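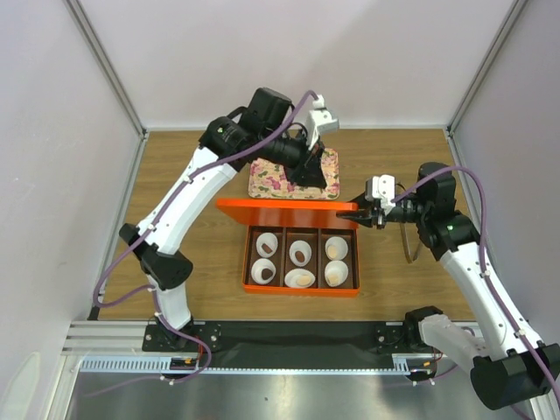

What is a demonstration in robot learning?
A demonstration is a recording of a task being carried out on a robot, stored so that a learning system can later be trained to produce similar motions.

Each demonstration, usually called an episode, holds camera video, joint positions and gripper commands on a shared clock. On a two-arm station both arms are logged together. Tasks are often taken from the household, such as handling a hinged box, a tray or small cups with pieces in them.

Collection methods
In teleoperation, a person moves a pair of leader arms and the working arms copy them. In kinesthetic teaching, the person guides the working arms by hand. Teleoperation keeps hands out of the camera view but takes longer to learn.

The Bunora collection
Bunora is a set of two-arm tabletop episodes recorded in Brirkville under Sabine Kramer and Aigars Pärn. Recording began in September, and the first version was released on Thursday, March 17, 2022. It contains 1,008 episodes covering 141 task variations. A further 387 episodes were left out after review by Rasha Chidiac, mostly for dropped video or missing gripper data.

Variation
Objects are moved between episodes, and operators take turns. A set recorded by one operator with a fixed layout tends to give a policy that fails when the layout changes. Failed grasps followed by a recovery are kept in some sets and removed from others.

See also
Imitation learning
Teleoperation
Behavior cloning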